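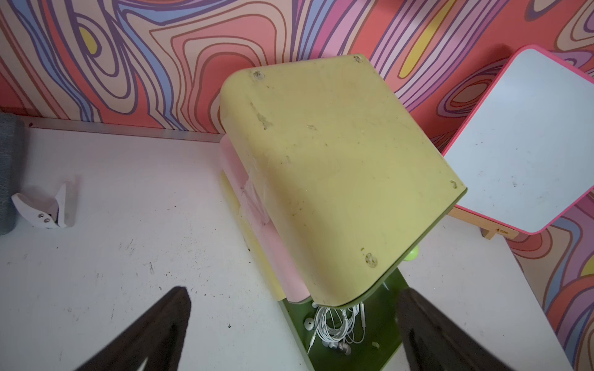 Child's chair, yellow-green, with tape.

THE TWO HEADS OF PLAMLEY

Members who joined us on the March outing will remember the shrine at Plamley Priory, and the guide's evident pride in it. The priory claimed the skull of its founding hermit, who was said to have died in 589 after a life spent avoiding company. Company found him anyway. By the later Middle Ages pilgrims were arriving in such numbers that the monks built a guesthouse, then a bigger guesthouse, then a gate with a man on it to collect the pennies.

The trouble was Nedovine Abbey, a day's walk east, which also had the skull. Both houses held charters proving it. Nedovine's was dated a century before the abbey existed, and Plamley's misspelled the hermit. A visiting bishop was asked to settle the matter and ruled that one head was the saint's in old age and the other his in youth, then left before dinner.

The Plamley account roll lists 57 wax offerings in a single year, mostly legs. Nedovine's roll is lost, or so Nedovine says.

The full article is in issue 412 of the Hornolano Review, with a map. Back copies are $2 at the next meeting, exact change please.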